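Section 4. Setting up the tabletop cell in simulation

Do this section before you power up the physical arms. The Jostari two-arm cell and its simulated copy in Noturlow share one settings file, so a mistake made here will follow you to the real table.

You need the cell license, the settings file supplied with your arms, and a workstation with Noturlow already installed (see Section 2).

4.1 Load the cell

1. Start Noturlow and choose File, then Open Cell.
2. Select the folder named tabletop_pair. Do not open the single-arm folder, even if you plan to use only one arm.
3. Wait for the status line to read Ready. The table and walls load first, then the arms.
4. Open the Arms panel and check that both arms are listed. If one is missing, close the cell, check the license, and start again from step 1.
5. Set the arm speed to 7 percent. Leave it there until you have finished 4.4.

Note: The table in the simulation has a fixed height. If your real table has been raised or lowered, enter the new height under Cell, Table before you go on. The arms take their zero height from the tabletop and not from the floor.

4.2 Place the objects

The fruit-and-dish task uses one pink dish and one apple. Both are in the object library under Kitchen.

1. Drag the dish to the left half of the table.
2. Drag the apple to the table, clear of the dish.
3. Press Settle. The objects drop onto the surface and come to rest.
4. If an object slides or shakes after settling, delete it and place it again. Do not try to push it into position with a hand.

4.3 Check the hands

Check each hand by itself. Both arms come in from the sides of the table with the hands facing each other, and it is easy to select the wrong one.

1. Select Left Hand. Move it over the dish with the palm down and the fingers pointing across the table.
2. Lower the thumb a little at a time. Watch the contact readout and stop at the first reading.
3. Select Right Hand. Bring it toward the apple.
4. Extend the index finger and fold the other fingers under the hand.
5. Bring the thumb down until the finger and thumb are on either side of the space where you want to grip. Leave a gap.
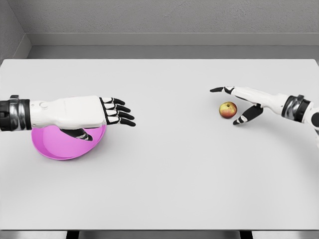 6. Open the Contact panel. The right hand should show no contact at this point. If it shows a reading with a gap still visible, the hand shell has been loaded at the wrong scale. Reload the settings file and repeat from step 1.
7. Save the pose as check_a.

Caution: Do not run Close Hand on either side during this check. The grip force in a new settings file is set to 80 percent, which is too high for the thumb joints. Change it under Hands, Force before the first grip.

4.4 Set the crossing limit

The two arms can reach the same part of the table. The crossing limit keeps one arm back while the other is working. It is turned off in a new file and has to be set by hand.

1. Select Right Hand and raise it above the right half of the table, well back toward the far edge.
2. Open the fingers and thumb. Leave the hand empty.
3. Save this pose as right_park.
4. Select Left Hand. Move it low over the dish and reach past the rim until the fingertips are above the apple. If you placed the apple too far away, move the apple closer to the dish and press Settle again.
5. Turn on Crossing Limit and enter 184 mm as the smallest allowed distance between the hands.
6. With the left hand in place, jog the right hand slowly toward it. The right arm should stop by itself and the panel should show message 452.
7. Clear the message and send the right arm back to right_park.

If the arm does not stop, press Hold at once. Check that the limit is turned on for both arms - each has its own switch, and setting one does not set the other.

Note: The limit measures from shell to shell. It does not take in an object held in the hand. When you teach a task where a hand carries the dish, add the width of the dish to the distance. 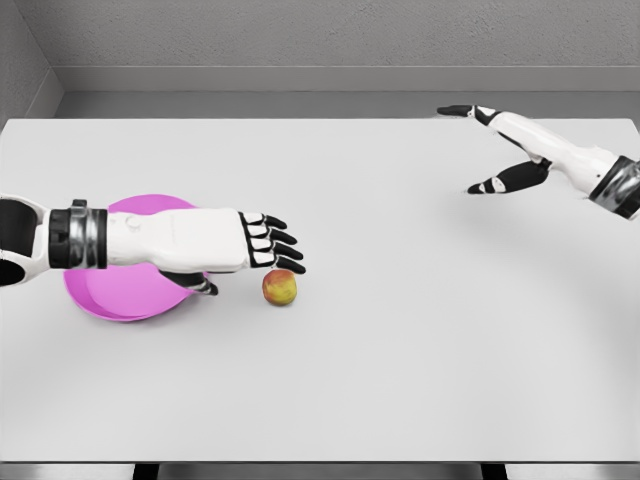

Somkiat Kaewmanee: On our cell at Jaidee the limit tripped early every time, with plenty of room left between the hands. The cause was the wrist offset. We had changed the left wrist in July and kept the old value in the file. Check the offset before you start changing the distance, or you will end up with a number that only works for one pose.

The wrist offset is under Arms, Wrist, and the correct value is on the card packed with each replacement wrist. Enter it for the side you changed only.

4.5 Save and copy to the controller

1. Send both arms to their park poses.
2. Choose File, Save Cell As, and give the file a new name. Keep the supplied file unchanged.
3. Choose Tools, Copy to Controller. The Stetton controller must be switched on, with the arms disabled.
4. When the copy is complete, compare the check number on the workstation with the one on the controller display. If they differ, copy the file again.

Caution: Copying replaces the limits already stored on the controller. Write down any values set on site before you begin.

Go on to Section 5 for the first powered movement.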